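March 2019

# A Fault in the Arnholm Cell

On Monday the arm in our simulated apartment lowered its gripper past the point at which it should have stopped, and the run ended with a contact alarm. I have been asked by colleagues in Kundville to set down the sequence of events, and I do so here in my personal capacity.

The task, which we call Arnholm, is a simple one. The arm is to reach over a narrow table, stop 30 millimeters above a mat, wait, and withdraw. It had completed 3,790 runs in January without an alarm. Of the 149 runs started on Monday, 60 ended in contact with the table.

Ulises Usuga reviewed the logs and found that the table height had been changed in the scene file but not in the planner. The planner was therefore working from a surface lower than the one in the scene. The force limit did stop the arm each time - later than I would consider acceptable on real equipment.

I must record that the change was mine. I had raised the table to match the Zarnport layout and did not rerun the clearance check, which is a separate script and is easily forgotten.
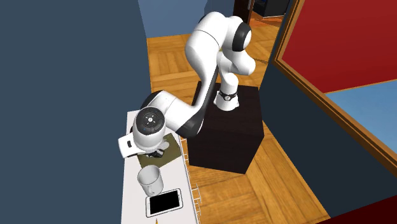 The two values are now read from a single file, and a run will not start if the clearance check is older than the scene. Ulises has also asked that the force limit be lowered for all reaching tasks. I agreed to this, although it will produce some false stops during fast moves.

One matter remains open. A few of the Monday runs ended with the alarm raised and the arm still holding its last command, and I cannot yet account for that. The Bermúdez release of the controller is to be held back until the cause is known. The logs are on the shared drive under the task name.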